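This site uses cookies to remember your settings. Accept | Read more

Kitchen chores, notebook 3
January 2, 2019
Written by Jinfeng Jia

First day after the holiday. Shaohua started the controller and I checked the zero position of every joint. Joint two was a little off, so we calibrated again before lunch.

Question for this month is the same as in May: can the arm clear a breakfast table without a person helping? My opinion today is no, but it is closer. In the log we have now 728 attempts, and some 200 of them need to be labeled again, the old labels mix "slipped" and "missed". Dzifa will do the first part.

Plates are still the difficult object. When they are in a stack, the fingers find the rim but often take two plates together. Lutz wants to try a slower approach from the side. I would prefer to change the finger tips first - one change at a time, please.

The bowl is easier. Seidu asked if we can do the toaster lever also. Pushing down is not so hard, I think, but we must know that the toaster does not move away.
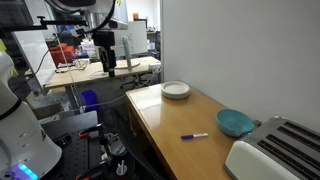 Table side of the cell: plates at the far end, teal bowl, marker, toaster.

To do: new tips from Plakero (order not confirmed), ask Lutz about speed limit, copy log to the Prorker drive.

Contact: Trorkitbridge workshop | © Trorkitbridge | Back to top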